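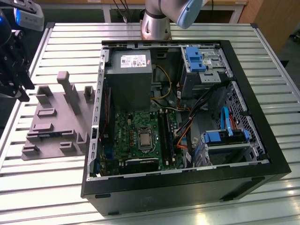
*Fig. 1. Desktop tower on its side, cover off. Keep this page open while you read sections 2 to 4.*

# Session 3: Finding your way round the inside of a desktop

Evening course in computer repair, Tamora annexe
Notes by Amanuel Assefa, with additions by Tarık Tekin

Welcome back! Last time we did tools and screws, and I know several of you were itching to get a case open. Tonight we do. By the break you should be able to look into any ordinary tower and name the big parts, and by the end of the evening you'll have had memory out and back in with your own hands.

Please don't try to learn the whole thing as a list. A computer is much easier to remember if you follow what joins to what, so that is how these notes are laid out.

## 1. Before the cover comes off

- Shut down properly, then switch off at the wall and pull the mains lead.
- Hold the power button in for a few seconds.
- Clip your wrist strap to bare metal on the case. Paint doesn't count.
- Lay the tower on its side so that the open side will face up.
- Side panel goes under the bench, never on the chair next to you (ask last year's group).

Laying the case flat makes a huge difference. With the board lying flat as well, you press cards and memory straight down, and a dropped screw stays where you can hunt for it.

## 2. Start with the power

The power supply is nearly always the easiest thing to spot: a plain metal box with a big label on it. In Fig. 1 it's the dark grey box at the upper left, with the white label. Get into the habit of reading that label on every machine you open. You want three things from it: the input voltage, the total wattage, and how much current each output line can give. The machines on benches 1 to 4 were built for Zovville's offices and most have a 500 W supply, but check your own.

Wire colours on a standard supply are worth learning by heart:

| Colour | What it carries |
|---|---|
| Yellow | +12 V |
| Red | +5 V |
| Orange | +3.3 V |
| Black | Ground |

Look at the yellow and black bundle looping down towards the board in the figure. Twelve volts and ground! Once you've seen that, you'll start reading looms the way you read road signs. One warning: the table is for the supply's own wires. Thin leads for fans, buttons and lights, and data cables too, come in whatever colour the maker fancied, and some big makers go their own way even on power. If you're in any doubt, meter it.

**We never open the power supply itself.** The capacitors inside can hold a nasty charge long after the lead is out. A faulty one gets swapped whole.

## 3. The board and what sits on it

Now the motherboard, the green one in Fig. 1. Find these in order:

**Processor.** In the figure you can see its silver heat spreader near the middle of the board, held in a black socket frame with a retention clip. A working machine has a cooler sitting on top, with thermal paste between the two. Every time the cooler comes off, the old paste is cleaned away and fresh paste goes on. A blob the size of a small pea will do. Tarık demonstrates this in session 5 and he is very good at it, so bring questions.

**Memory.** Two dark modules, side by side in black slots, just to the right of the processor. Memory is the upgrade I love most, as it takes two minutes and people really notice. The notch in the module's edge is off-centre and only lines up one way round. If it won't go, stop and turn it round.

**Expansion card.** There's a black one along the bottom of the board. Cards are normally held by a screw or a clamp at the back of the case, and some slots have a little catch at the far end too. Free both before you pull.

**Heatsinks and capacitors.** The board is dotted with them. Check the tops of the round capacitors on any older machine. Flat is good, domed or crusty is bad.

## 4. The drives

Two places to look in our figure. There's the grey metal cage at the upper right, with a blue plastic release latch on top, and a second, lower cage with a blue bracket for a drive carrier. Blue is a great help here: plenty of makers use one bright colour for the bits you are meant to press, slide or squeeze. Look for coloured plastic before you reach for a screwdriver.

The light blue cable curving up beside the lower cage is SATA, the data connection. Each SATA drive needs two cables, a narrow one for data and a wider one for power, and both plugs are L-shaped inside. Pull on the plug and never on the cable. If there's a metal tongue on the plug, press it first.

While you're down that end, look at the perforated metal along the inside wall. Vents like this want to be clear, so brush them out and don't let a fat bundle of cable rest across them.

## 5. Bench task (22 minutes)

Work in pairs, one tower per pair.

1. Write down the number on your asset sticker. If you have 913 or 1468, see me first, those two have the stiff latches.
2. Sketch the inside on the back of this sheet. Rough boxes are fine.
3. Label power supply, processor or cooler, memory, cards, drive bays.
4. Draw in every cable and note where both ends go.
5. Take out one memory module, look at the notch, refit it. Both clips should click.
6. Swap sketches with another pair and see if they can find a cable from your drawing alone.

Covers stay off at the end, Tarık will check each one before anything is plugged in.

## 6. For next time

Read the Espinoza handout on drive types (pages on carriers and brackets only). If you have an old Vovia tower at home, do bring it along! I'd like us to compare at least three different cases, and the odd ones teach you the most.

Questions to think over:

- Why would a maker put drive cages in two different places?
- Which part in Fig. 1 would you have to move first to reach the end of the expansion card?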